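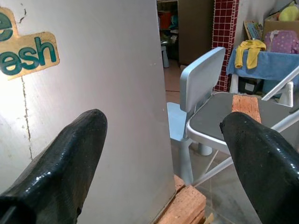

One buyer wrote in to ask whether the Ovden would really keep lettuce crisp past the weekend, and could we please answer in plain words. Happy to! Yes, if you set the slider on the drawer to the leaf mark and leave the lid shut between meals.

The Ovden is Skilden's produce drawer for the bottom of the fridge, and we're very fond of it. It holds 38 cups, fits most shelves 15 inches deep or more (measure yours first, older fridges can be shallow), and has a ribbed floor so cucumbers don't sit in their own puddle. There are 4 vent settings: leaf, root, berry and open. Berry is the one we use most, all through July especially.

The lid comes off for washing. Warm water and dish soap, please, no dishwasher - the gasket goes wavy. Spare gaskets are sold separately, part 671.

Works with the Esteves divider, which splits the drawer down the middle and keeps the apples away from the greens. The older Vivudum divider is too tall and will stop the lid from closing.

Color: clear with a gray lid
Warranty: 200 days on the drawer, gasket not included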